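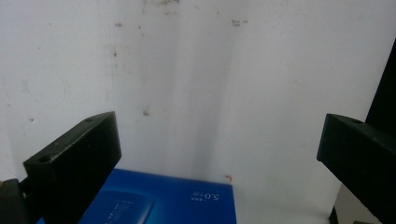
White wall with scuffs and a few brown stains.

Lotow 2.4: changes to trading and save files

The August update for Lotow is out on all platforms. The main change is to the trading post. Each player can now keep 18 open offers, up from 17, and an offer expires after 60 hours if no one takes it. Expired goods go back to storage -- if storage is full, they wait in the mailbox until space is free.

Item weight is now checked when a trade is accepted. Before this update the check ran only when the offer was posted, which let players carry more than the limit. Offers posted under the old rule remain valid.
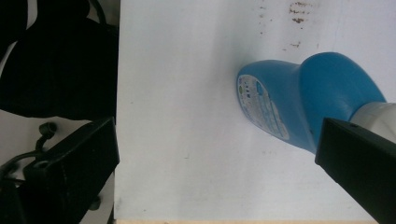
Save files are converted the first time the game starts. Conversion takes roughly 2 minutes on older consoles. Do not close the game while the progress bar is on screen. Converted files cannot be opened in the February build.

Yasmine Bouazza has updated the server settings guide to match. Craig Morrison is collecting reports of missing goods; include your server name and the offer number.

Recent items
Druromar map pack: known issues
Controller settings for Loslow
Lotow server list, revised

We use cookies to remember your settings. Accept | Manage

Contact | Unsubscribe | Back to top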